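Folding T-shirts on the bed instead of a table – anyone else?

Home & Laundry > Folding and Storage

duvetdweller
July 4, 2025
OK I have to share this because I've been grinning over it all morning. I've folded on the kitchen table for years and always hated it, my back hurt and everything ended up smelling like lunch. In March we moved and the washer ended up a few steps from the bed, so I started throwing each load straight onto the duvet and folding there. I love it! You've got this giant soft surface, you can lay a shirt out full length with the sleeves spread, and nothing slides onto the floor (well, almost nothing).
My pile today was 30 shirts and I did the lot before my coffee went cold. Does anyone else do this or am I the odd one out?

plaidpocket
Same! Bed folder for life. Bonus, you can't go to sleep until it's finished.

Nordin_Laundry_Nerd
I'm going to disagree, sorry. A duvet is the worst surface in the house. It's lumpy, so the shirt takes the shape of the lumps and you press creases into it as you fold. Get a flat hard surface. I have a Wadine folding table, 30 inches deep, and my shirts come out looking like the store did them.

duvetdweller
But that's only if you leave it puffy! I sweep my forearm across first and push the filling toward the pillows. You get a pretty flat patch, plenty for one shirt.

Nordin_Laundry_Nerd
A pretty flat patch is still a soft patch. Try folding a dress shirt on it and report back.

duvetdweller
Fine, dress shirts I'll give you. Those go on hangers anyway.

hemline_hank
Depends what kind of fold you're doing. For the plain one (face down, sides to the middle, bottom up to the collar) the bed is great. For the fast pinch fold where you grab the shoulder and the hem and flip the whole thing over, you want some grip under the fabric, and cotton bedding grips cotton shirts really nicely. On my old slick table the shirt went everywhere.

Iker Lozano
Big fan of the bed method here. I use a Brendis cover with a tight weave and it makes a huge difference, shirts stay put. Couple of things I do:
Lay the shirt face down with the collar pointing away from you.
Smooth it from the center out with flat hands, then give the hem a small tug.
Keep the whole shirt on the bed. If one side hangs over the front edge it pulls the rest crooked and you'll be chasing it the whole time.
Start at the far side and work toward you so the finished stack isn't in your way.

plaidpocket
The hanging over the edge thing!! That's exactly what mine do. I always thought I was just bad at folding.

quietspin
What about bed height though? Mine is really low and after about 4 loads on a Sunday-size laundry day I can't stand up straight. I ended up kneeling on a cushion at the foot of it.

hemline_hank
Kneeling works. So does sitting cross-legged in the middle of the bed with the pile next to you, if you don't mind wrinkling the bedding.

Nordin_Laundry_Nerd
Or, and hear me out, a table.

quietspin
lol

Clekov91
Is the 91 in my name the number of T-shirts I own? Yes it is. I fold them all on the bed and then file them upright in the drawer. Soft surface, hard surface, it makes no difference once they're standing in a row next to each other. What matters way more is taking them out of the dryer right away and giving each one a good shake.

duvetdweller
91!! I'm so impressed. And yes to the shake, I do two snaps by the shoulders and half the wrinkles are gone before it even lands.
@Iker do you fold dark colors and light ones on the same cover? My cover is cream and I keep wondering about lint from the new blue stuff.

Iker Lozano
Same cover for everything. Lint roller at the end and you're done. New dark things I'd wash a couple of times on their own first, then they can join the party.
Three pics, cream bedding and a blue T-shirt.

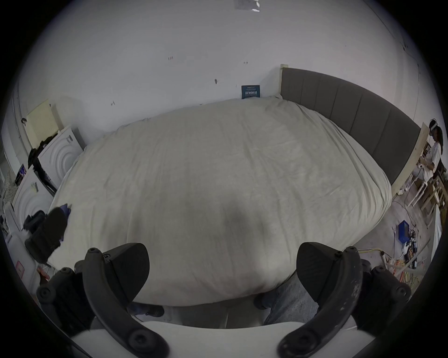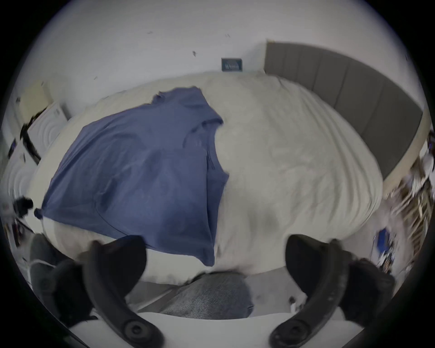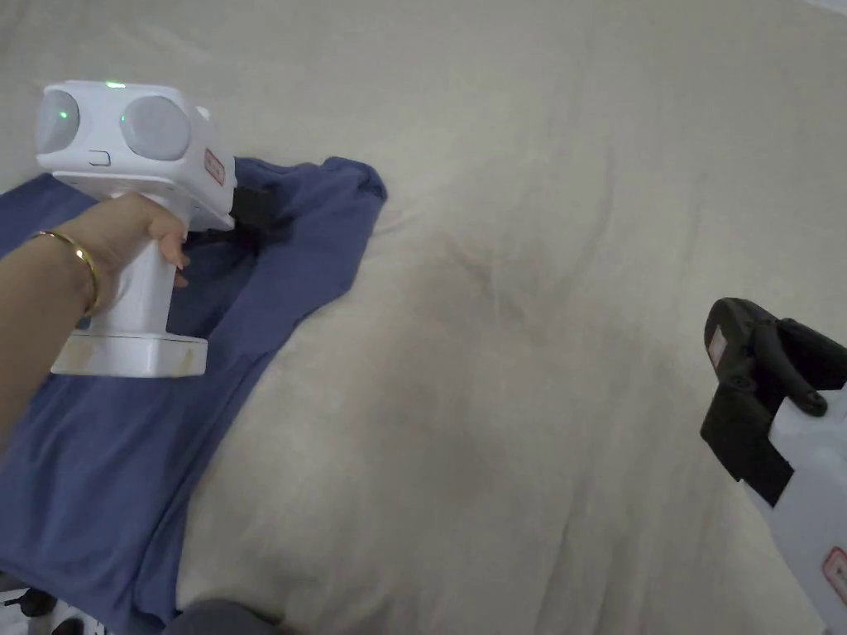 First one is the bed without a shirt, the other two have the blue shirt on it.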